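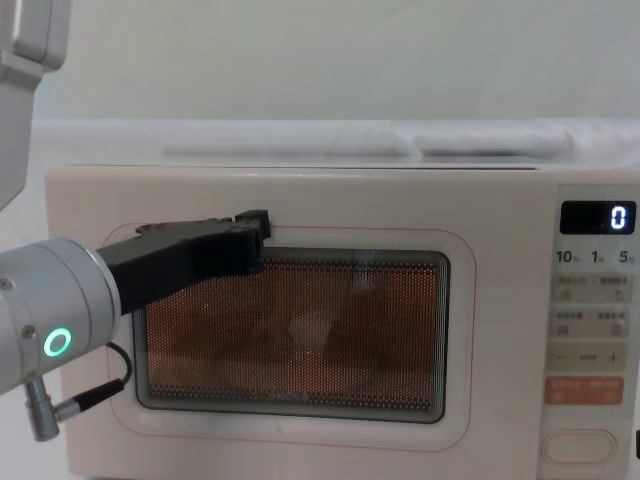
Chapter 2
Opening a Door with a Shop-Built Arm

In this chapter you will program an arm to work an ordinary microwave oven. The build follows the one Amedeo Barbieri and Mererid Hopkin made in the shared workshop at Drundcombe. Their controller was a Dauda board, and the wiring is the same as on page 50. Finish the gripper calibration before you start.

Two motions are covered. The first brings the gripper up to the front of the oven and stops it there. The second pushes the release button and backs the arm away before the door swings.

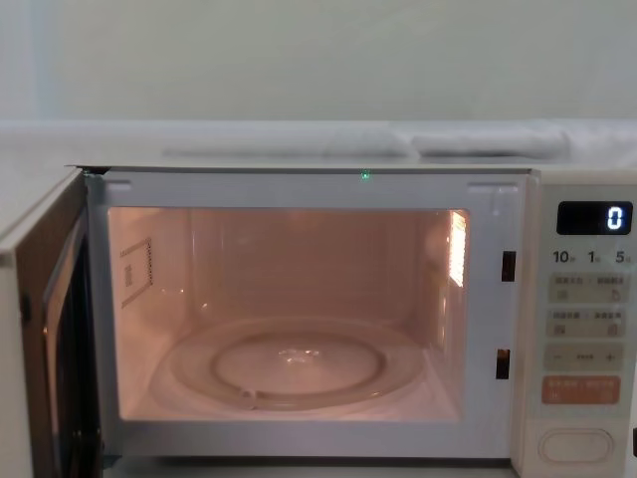
Path planning begins with the space the door needs. Measure from the hinge side and mark the full swing on the bench with tape. Hopkin kept the arm base 138 mm outside that line, and nearly lost a cable when she tried less. Note which way your door travels. On an oven that opens to the left, with an oval release button low on the right-hand panel, the arm should press and then withdraw to the right. The glass turntable is a later target and is left alone until Chapter 3.

Before you power the arm, write down:
Height of the release button above the bench
Width of the door
Reach of the arm at full extension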